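Session 4: Norovirus, and why it gets through a building so fast

Notes for the infection basics course, 20 Feb 2026. Geetha Kartha

Last time we finished on droplets and breath. This week it's the gut, and I have been looking forward to it, because norovirus is a wonderful teaching bug (less wonderful if you have it). Nearly everything we've covered so far turns up again in one illness: dose, surfaces, immunity, and the awkward fact that people are at their most infectious just as they're feeling worst.

## The bug itself

Norovirus is tiny, even for a virus, and it has no fatty outer coat. Please underline that, it matters all the way through! Viruses with a fatty coat, flu and the coronaviruses among them, fall apart when soap or alcohol breaks the coat up. Norovirus has only a tough protein shell, so alcohol gel does a poor job on it. Soap and running water work by lifting the virus off the skin and washing it down the sink. For surfaces you want a bleach-based cleaner, left on for as long as the label says.

Symptoms usually start 12 to 48 hours after you catch it and mostly clear up within 2 or 3 days. The standard advice is to stay away from work or school until 48 hours after the last bout of sickness or diarrhoea. People do go on shedding virus after that, in smaller amounts, so good handwashing carries on well past the day they feel better.

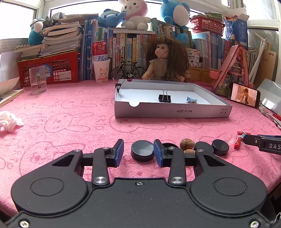 Surfaces come next, and they're my favourite part of the whole course. A surface that passes infection from one person to another is called a *fomite* (FOH-mite, and yes, it will be in the quiz). Norovirus can last for days on hard ones. When you're working out how to clean something, start with what it's made of and how often it gets touched. Round black discs like the ones on the table can be wiped all over in a moment, but the pink bunny cloth under them would need a hot wash, and a walnut shell is all grooves, so wiping it is a bit hopeless. Try the same sorting with your own kitchen or desk and you'll never look at a light switch in quite the same way.

## Working through an outbreak

Our practice case is Sellholm, a made-for-class town with one big secondary school. The school has 1,496 pupils. Over one week in January, 200 of them go home with vomiting or diarrhoea.

The **attack rate** is the number of people who fall ill divided by the number who could have:

200 ÷ 1,496 = 0.134, or 13.4%

Now it gets interesting. Of the whole school, 673 pupils ate in the canteen on the first day. Is the canteen to blame? We can't say yet! We need to know how many of the 200 were among those 673, and how many weren't. If the attack rate is much the same in both groups, lunch looks less likely and we turn to shared toilets, buses and classrooms. If it's far higher among the canteen eaters, we go through the menu dish by dish.

Have a go before next session:

1. Suppose 150 of the ill pupils ate in the canteen. Work out the attack rate for eaters and for non-eaters.
2. Divide the first by the second. That's the **risk ratio**.
3. Write two or three sentences on what else you'd want to ask before closing the kitchen.

Bring your workings even if they're a mess, as we'll go through them in pairs. Next session is immunity, and why having had norovirus once doesn't keep you safe from it for long.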